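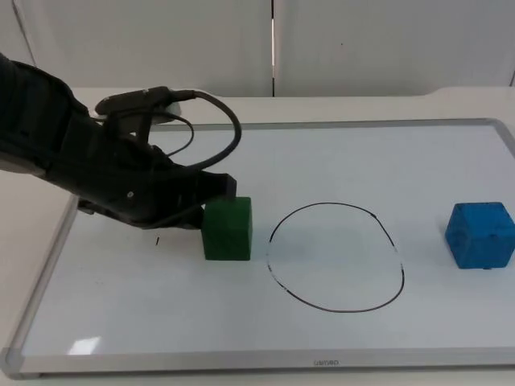 A whiteboard on a table, with a green cube for company.

I want to put in a good word for the whiteboard, and more than that, for rubbing things out.

My office got rid of ours in March. An email went round to say that all "shared thinking" would now happen in a bit of software called Corari, which keeps every note anyone has ever typed, with your name on it and the minute you typed it. You can scroll back to the very beginning. You can see who moved what. Craig Aitken, who sits across from me and likes this sort of thing, told me it would mean we never lost an idea again, and I remember thinking, blimey, but most of mine deserve to be lost!

I've had about enough of keeping everything. My phone keeps every message. My email goes back to a job I left before my daughter was born. I've got 719 photos of one holiday, and I couldn't tell you which of them is any good, as the thought of looking through 719 photos makes me want to go and lie down. My mum has 12 photos of her entire childhood and she can talk for an hour about any one of them (and will, if you let her near the tin).

When I started work, my first boss was Nawal Abou Zeid, and she did everything on a board. She'd write something up, stand back, pull a face and wipe it off with her sleeve. Her cuffs were a disgrace. You'd say something daft, she'd write it up there anyway, big letters, and ten minutes later it would be gone and so would your embarrassment. I have never been so willing to be wrong in front of other people. By the end of the afternoon there'd be one line left, and that was the one we did.

Now compare that with last month. We had a session in Corari about what to call a new range of storage boxes, and at the end of it there were 196 notes. I typed three, all of them safe, all of them dull, because I knew they'd be sitting there with my name on for as long as the firm pays the subscription. Blair Kinnear wrote "Ovlow???" as a joke at five to four and people are still bringing it up. Poor Blair. On a board that would have lasted until someone needed the space.

And running out of space is half the point, if you ask me. A board is only so big. If you want to put something new up, something else has to come down, so you have to have the argument. Which one matters more? Come on, pick. The software never makes you pick. It just gets wider and wider, and you zoom out until it looks like a tray of spilt confetti, and then somebody says shall we take this offline.

I know what the other side says, because Craig says it most lunchtimes. What about the good idea that gets wiped by mistake? What about the people who weren't in the room? The second one is fair, and I haven't got a decent answer to it. Saodah Sembiring works from home in another time zone from the rest of us, and a board in our meeting room is no earthly use to her. She likes Corari. She told me she'd spent years hearing about decisions after they'd been made, and now she can at least see the mess while it's happening. I went a bit quiet after that.

The first one I don't buy, though. If an idea's any good, somebody walks out of the room with it still in their head. I've forgotten loads of things I once thought were brilliant, and I've had the odd one come back months later, usually in the bath, and usually better for having been left alone. A note from the archive never does that. It comes back exactly as silly as it went in.

So here's what I'd like. Keep the software for what we've settled, and let Saodah join the messy part by video with someone reading the board out to her properly, which is a nuisance but a small one. And for the messy part itself, give us back something we can wipe. I've asked. The old board went to Ruairi Chisholm's boxing club, where I'm told it has the fight list on it, and a new one is just under 200 quid. I've put in the form for it. The form, of course, is in Corari, where you can all go and read it.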